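Hand Comparison Enters Its Second Stage at Trandora
2024-08-26

When the handling laboratory at Trandora began comparing end effectors in April, the plan called for a short trial and a single recommendation. Chidubem Amadi, who leads the work, now expects it to run until the end of the year.

"We had assumed the two-finger gripper would settle the matter on cost," Amadi said. "It did well with flat parts and poorly with anything that had a raised center. At that point we asked for the Zultance hands to be brought forward."

The laboratory has since logged 1752 picks from a moving belt, divided between the parallel gripper and a pair of five-fingered hands. Each series consists of 400 attempts at one belt speed, after which the fingertips are inspected and the controller is restarted. Amadi described the restart as a precaution carried over from an earlier project, Stenano, in which small timing errors had built up over a long shift.

Asked which measure mattered most to the laboratory, Amadi named recovery. "A missed part is acceptable if the hand is ready for the next one. With the first controller the delay was 80 milliseconds longer than we wanted. The Du controller has brought that down, although it is harder to tune and the manual is thin."

The present series concerns flanged dark parts, which are to be lifted from the belt and sorted into bins. Amadi said that the thumb had required the most attention. Its default path closed too early, and 3 revisions were needed before the grip was considered stable enough to record.

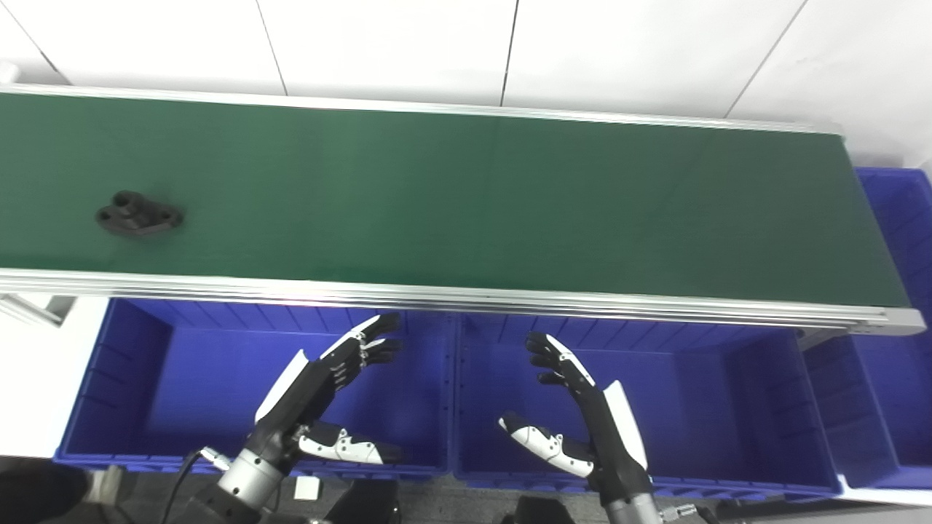 Support for the hands is not unanimous within the laboratory. One engineer on the project remarked that a suction cup with a compliant mount had not been given a fair trial, and that its maintenance costs would be far lower over a year of use. Amadi accepted the point and said a suction series would be added once the present one is complete.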